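Was vom Blech übrig bleibt
Kleine Metallbetriebe entdecken ihren Verschnitt als Rohstoff
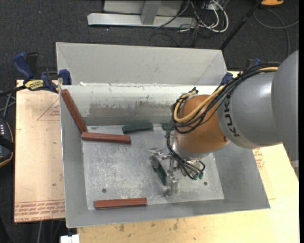

In vielen Werkstätten steht der Schrottcontainer hinten am Tor, und was hineinfällt, gilt als erledigt. Bei Clotwood, einem Blechbetrieb mit 28 Beschäftigten, war das bis vor drei Jahren genauso. Dann stieg der Einkaufspreis für verzinktes Feinblech innerhalb eines Jahres um 25 Prozent, und die Geschäftsleitung ließ zum ersten Mal wiegen, was täglich im Container landete.

Es waren über 200 Kilogramm. Ein Teil davon bestand aus schmalen Streifen und Stanzbutzen, mit denen sich wenig anfangen lässt. Der größere Teil waren Eckstücke und halbe Tafeln, aus denen man noch Laschen, Winkel oder Deckel hätte schneiden können. Sie waren weggeworfen worden, weil das Suchen nach einem passenden Reststück länger dauerte als der Griff zur neuen Tafel.

Seitdem gibt es in der Halle ein Restelager. Jedes Stück ab einer Kantenlänge von 30 Zentimetern bekommt ein Etikett mit Werkstoff, Dicke und Maßen und wird in ein Verzeichnis eingetragen. Wer einen Auftrag vorbereitet, muss zuerst dort nachsehen. Das kostet in der Arbeitsvorbereitung Zeit, und nicht alle waren anfangs damit einverstanden. Edelstahl und Aluminium liegen getrennt, denn gemischter Schrott bringt beim Händler deutlich weniger.

Einen anderen Weg geht der Lüftungsbauer Langlois in Treltside. Dort werden die Teile mehrerer Aufträge zusammen auf einer Tafel angeordnet, auch wenn sie erst in der Woche darauf gebraucht werden. Der Verschnitt sinkt, dafür wächst das Zwischenlager. Im Juni, wenn die meisten Bestellungen eingehen, ist der Platz knapp, und einzelne Kanalstücke müssen unter dem Vordach stehen.

Für Reste, die kein Betrieb selbst verwenden kann, gibt es seit Kurzem die Tauschliste Konasell. Beteiligte Werkstätten melden dort, was sie abgeben wollen, abgeholt wird ohne Lieferdienst. Gefragt sind vor allem Kupfer und Lochblech, schwarzes Stahlblech bleibt oft liegen. Eine Gebühr wird bisher nicht erhoben.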